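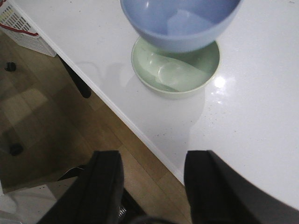 Break room counter, blue bowl stacked in green bowl.

Kelter building — break room and kitchenette check
Date: 2023-06-25
Done by: Najwa Dabbas
Work order ref: 3101

Fire extinguisher by door — OK. Tag current, pin in.
Exit sign — OK, both bulbs lit.
Door closer — FAIL. Slams. Khurram to adjust, same as last time.
Outlets near sink — OK, test button trips, resets fine. Cover plate on left one cracked, still needs replaceing.
Extension cords — FAIL. 3 in use, one run under the mat. Pulled that one. Fan can go on the wall outlet.
Microwave — OK. Door seal good, inside needs a wipe.
Fridge temp — OK at time of check. Log sheet has gaps, pls fill in every shift.
Dishes and counter — OK. Put stuff away at end of shift, dont leave it for mornings.
Hot water — OK, warning label peeling. New label ordered from Salteo.
Floor — slow drip under sink, bucket in place. Mat is curling at the corner — trip hazard, asked Vaida for a new one.
First aid box — short on burn gel and small bandages. Eye wash in date.
Storage shelf — heavy boxes up top again. Move down. Top shelf rated up to 60 lb total.

Open items: 6
Cords first, then the mat. Drip goes to Shota, he has the shutoff key.
Recheck in August, or sooner if the door gets worse.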